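Achari (film)

Main page | Contents | Random article | Film portal | Help

Last edited 26th January by the Film Desk

Achari is a silent Western made by the Prustavmont company and set in the mining town of Bullis. It runs nine reels in its longest known version. The film was shot largely outdoors and was the company's third feature, after two short-lived comedies that did poorly outside the larger cities.

Plot

A ranch hand arrives in Bullis looking for work and is mistaken for a hired gunman. The mine owner pays him in advance to drive a family off their claim. He keeps the money, warns the family, and hides with them in the hills until the spring thaw. The final two reels are taken up by a chase on horseback and a fight at a flooded river crossing.

Production

Filming began in April and took 19 days, with a crew of around 40. Most of the exteriors were shot in the dry hills near Grirnia, where the company rented a working ranch and used its horses and wagons. Interiors were filmed on an open stage with muslin stretched overhead to soften the sunlight. The river fight was shot twice after the first negative was scratched in the laboratory. 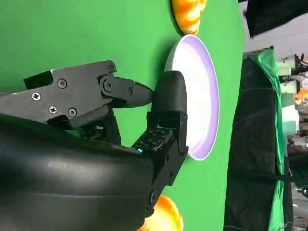
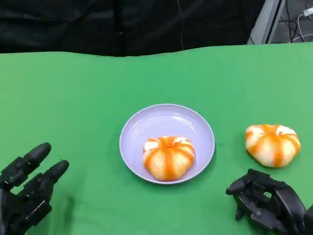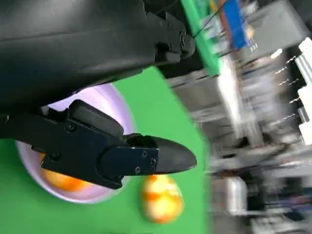
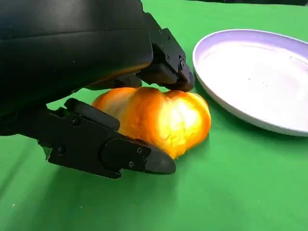 Green table surface, four views. The orange bread roll and white plate are in the last.

Release

Prustavmont sold the film territory by territory, and it reached some rural theaters more than a year after its first showing. Trade reviewers praised the riding and the hill scenery but found the middle section slow. A shorter version in six reels, with the subplot about the mine owner's brother removed, was prepared for second-run houses.

Preservation

The full version is considered lost. A print of the shorter cut, missing its opening titles and part of reel 3, was found in a storeroom in Grirnia and later copied to safety stock. The replacement titles were written from a surviving plot summary and do not match the original wording.

See also: Silent Westerns; Prustavmont filmography; Lost films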